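Our Short Film Project: The Nernlow Signal

For our media class project we wrote and finished a seven-minute science fiction short called The Nernlow Signal, and it was the most fun any of us had all year! The story follows a radio operator in the town of Brirkthorpe who starts picking up messages from a ship that vanished 34 years earlier. We love movies where the scary thing stays off screen as long as possible, so our creature only turns up in the last minute.

The script went through four drafts. The first was far too talky, and cutting it down taught us more than any of the reading did -- most of the good lines turned out to be the short ones. We ended up with 145 shots on the storyboard.

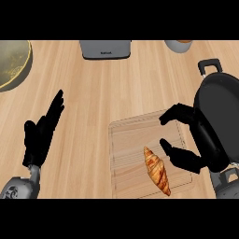

Figure 1. Rendered tabletop with kitchen objects and two robot arms.

Sound came next, and wow, it changes everything. The ship's voice is two of us whispering through a cardboard tube, slowed down and layered over a humming fridge. We must have listened to about 3000 versions of that hum before picking one (the second one we recorded, of course).

We showed the film at the Wumbridge school fair in March. People jumped at the airlock shot, which made us so happy, but several asked why the captain goes back for the logbook. Fair point! We cut a line that explained it and should have kept it. For the next film we want a longer ending and a much better monster.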